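Verkum 23 Organic Waste Container

Sealed wheeled container for source-separated food waste. Supplied on rental with scheduled exchange, or for outright purchase.

Overview

The Verkum 23 is a rear-lift container for food scraps and other wet organic material from kitchens, produce markets, and food processors. It is built for waste with a high water content, which an open roll-off container cannot hold without leaking during transport. The body is welded from a single folded sheet with one longitudinal seam, placed above the normal fill line. The lid closes on a replaceable gasket and is held by two over-center latches.

All units are assembled and leak-tested at the Grastthorpe yard. Rental units return to the same yard for washing and inspection between customers.

Specifications

Model: Verkum 23
Nominal volume: 268 gallons
Maximum gross weight: 2,586 lb
Body: galvanized steel, epoxy-coated interior
Lid: one piece, hinged at the rear, gasketed
Drain: threaded plug, front left corner
Casters: four, two with brakes
Lift type: rear comb lift or fork pockets
Color: dark gray body, green lid

The gross weight limit applies to the container, lid, and contents together. Wet food waste is dense, and a container filled to the rim may exceed the limit. Customers disposing of soups, sauces, or pulp should fill to the lower mark stamped on the inside wall. Overweight containers are left on site and a return trip is charged.

Accepted material

Fruit and vegetables, raw or cooked, including peels, pits, and spoiled stock
Bread, pasta, rice, and other grain products
Meat, fish, and bones
Dairy products and eggs, including shells
Coffee grounds with paper filters
Certified compostable liners

Not accepted

Plastic bags and film, glass, metal, ceramics, and porcelain
Cooking oil in quantity (a separate drum is available)
Liquids without solids
Yard waste over two inches in diameter
Treated wood, ash, or soil

Produce stickers and rubber bands should be removed before disposal. Small amounts are screened out at the plant, but repeated contamination moves the load to the mixed waste rate.
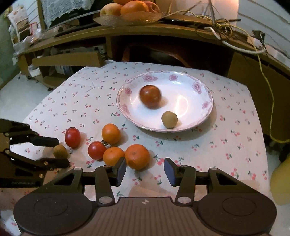
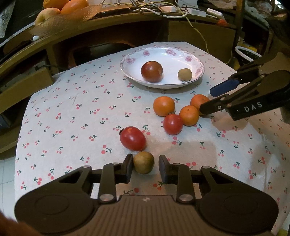 Tomato and a smaller round fruit on a floral-patterned plate, cherry-print tablecloth.

Lid and gasket

The gasket is a hollow profile pressed into a channel around the lid. It can be changed without tools. Wipe the channel before fitting a new gasket, start at the hinge side, and work toward the latches from both directions. Do not stretch the profile to make the ends meet — a stretched gasket shrinks back in cold weather and opens a gap at the joint.

Latches are adjusted at the yard. If a latch closes with no resistance, report it at the next exchange.

Liner options

The Testa liner is a compostable bag sized for the Verkum 23 and sold in cartons of 200. It folds over the rim and is held by the closed lid. The liner keeps the interior cleaner between exchanges but is not a substitute for the drain plug, which must stay closed at all times while material is in the container.

The Pukow insert is a perforated floor that holds solids above the drain. It is recommended for juice bars and produce packers. The insert reduces usable volume slightly and cannot be combined with a liner.

Placement

Set the container on a level paved surface with both brakes on. Leave clear access from the street or loading dock to the lift side. Placement on a public sidewalk or roadway requires a permit, which the customer obtains before delivery. Containers should stand in shade from June through September where possible.

Exchange and cleaning

Standard service is a full-for-clean exchange. The full container is removed and a washed unit is left in its place. Purchased containers are emptied on site, and washing is quoted separately. Exchange trucks run from 5:30 a.m.

Ordering

Have the following ready: delivery address, type of material, expected fill per week, and liner or insert choice. Questions about lift compatibility go to Brunello Mancuso, container sales, Grastthorpe yard. Replacement gaskets, casters, and drain plugs are kept in stock and ship separately from containers.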